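Chapter 4: Taking Body Measurements for Fitted Garments
By Ginevra Gentile
July 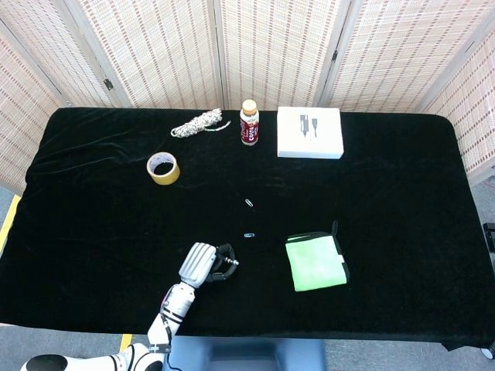
A fitted garment starts with the tape. Most errors in a first bodice come from measurements taken over thick clothing or with the tape tilted at the back.

In this chapter you will measure the underbust, full bust and waist, then compare them with the Tulten size chart. Take each measurement 3 times and use the middle value. Keep the tape level - a partner helps - and breathe normally.

Section 2 covers ease, the extra room a garment needs for movement. Stretch fabrics need less of it, and some need none.

Related chapters
Reading a Size Chart
Straps, Bands and Closures
Altering a Bodice, by Gaetano Serra

Last updated: July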